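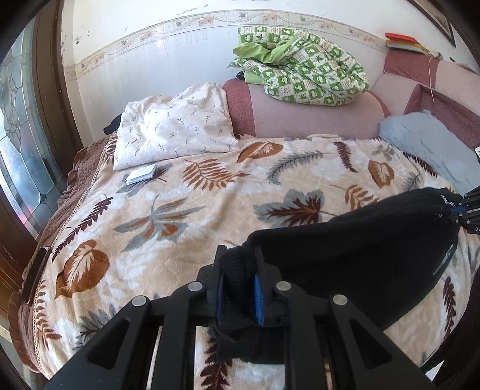 Progress report, December
Household textile handling, work package 4
Prepared by Saron Lemma for Rebecca Greco, Plunberg

Summary
Collection with the paired hand-held grippers was stopped on Tuesday after a fault in the width signal of the left unit. Part of the month's recordings cannot be used for training in their present form. The bedroom and living room tasks are affected. The kitchen tasks were recorded with the other pair and are not.

The fault
The left gripper reported its fingers as closed while they were still open, or held the last good value for up to 2 seconds before jumping. Operators had no indication of this while working, as the status light reports power and storage only. Ruoxi Jin found it during the weekly check, when the replay arm closed on a folded sock well before reaching it and pushed it off the table.

The cause is a cracked solder joint on the encoder board, at the point where the cable enters the handle. The joint opens when the wrist is turned outward under load. Two-handed work on soft items puts the wrist in that position often: one gripper holds, the other pulls the far end straight. Small knit garments and bedding gave the worst records. Rigid objects gave almost none.

Extent
1,366 recordings were made with the left unit after its last clean calibration. Fadwa Abdelaziz has written a filter that compares the reported width with the finger position measured from video. It works well on light-colored items. On black fabric the edge between finger and cloth is hard to find and the filter marks good records as bad. Those will be checked by hand.

Safety
During replay at the Seyoum site the arm closed at full speed with an operator's hand inside the fence line. Contact was made with the glove. There was no injury. The incident was logged the same afternoon and Unathi Mnguni has reviewed it. Two matters came out of the review:

The gate switch had been bypassed for a camera adjustment and not restored. The bypass key is now held by the shift lead.
Replay speed was not limited for unchecked recordings. A limit is now set in the Zastel controller and needs a password to change.

Corrective work
Strain relief has been added to all handles and the encoder boards have been resoldered. A new start-up routine asks the operator to open and close the fingers with the wrist turned both ways, and refuses to record if the signal holds or jumps. One repaired unit has run for 7 days without a fault. The second is still on the bench – its replacement cable was the wrong length.

Effect on schedule
We expect to resume two-handed collection when the second unit passes the same test. The bedding tasks will be late. We do not ask for further funds; the repairs were paid from the spares line. We do ask for approval to move operator hours from kitchen tasks to hand checking of the black fabric records.

Open items
Confirm whether the right-hand units share the same board revision.
Return of the loaned test arm to Colgate, on hold until the incident file is closed.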